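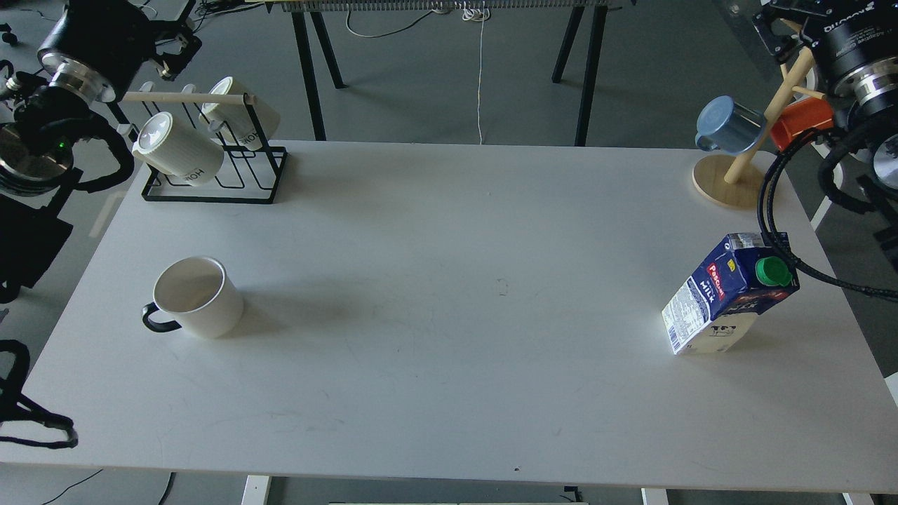
Descaling an electric kettle

Scale forms faster in hard water. Check the element every two weeks and descale when the deposit covers the base.

Fill to half with equal parts white vinegar and water. Bring to a boil, switch off, and leave for 90 minutes. Empty, wipe with a soft cloth, then boil and discard two full fills of clean water.

Citric acid leaves less smell - use one level tablespoon per quart and let it stand for 20 minutes. Do not mix it with vinegar or bleach.

Spout filters lift out on most models. Soak them in the same solution and brush from the inside.

Never use steel wool on a plated element. Tea stains in mugs come off with baking soda paste.

Last revised 30 March 2023, L. Pfeiffer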